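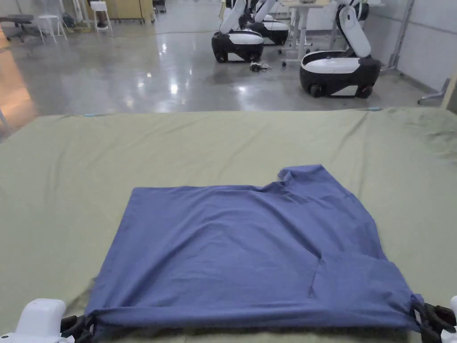
The Last Honest Chore
By Minttu Hämäläinen
May
169 shares | 2 comments

I came to T-shirt folding late in life, and I blame my neighbor Paavo Honkanen. He was helping me pack for a month away, and he watched me roll a shirt into a sort of damp-looking sausage and asked, very kindly, whether I was feeling all right.

Up to then I'd folded in midair, the way my mother did, chin clamped on the collar and both arms flapping. Paavo made me clear the dining table. Put a cloth on it, he said, something with a little grip, because a shirt on bare varnish slides away from you the second you tug it. I had an old green tablecloth from Grota (the home store by the station, now sadly a phone shop) and it's been my folding cloth ever since.

So, flat on the table, and then you go for the hem. I'd always started at the shoulders! Take a bottom corner in each hand and pull gently outward until the edge goes straight, and most of the body smooths itself out. What's left is up by the neck, where a soft old tee loves to bunch and flop over on itself. Go up there and open it out before you fold anything. Feel underneath for a sleeve, too — a tucked sleeve makes a long crease down one side, and if you fold over it you'll be wearing that crease all week.

After that I do sides in, sleeves back, hem up to the collar, and in half again. Paavo does thirds and stands them up in the drawer like file cards. We've argued about it over many cups of coffee and I'm not budging, mainly on account of my drawers being too shallow.

My sister's husband, Dima Jaber, folds nothing. He owns a bench, and the shirts live on the bench. I used to be snooty about this until I stayed with them and noticed he was never once late for breakfast.

I still don't fold socks. Or pajamas. But I'll happily do a stack of tees in the evening with the radio on, and blue ones go on top for some reason I've never looked into.

COMMENTS (2)

Vilho Valtonen
Hem first! Tried it tonight on my son's soccer shirts and the slippery ones still fought me, but the cotton ones came out great.

Tapio Sjöberg
I'm with Paavo on thirds. Get deeper drawers, Minttu.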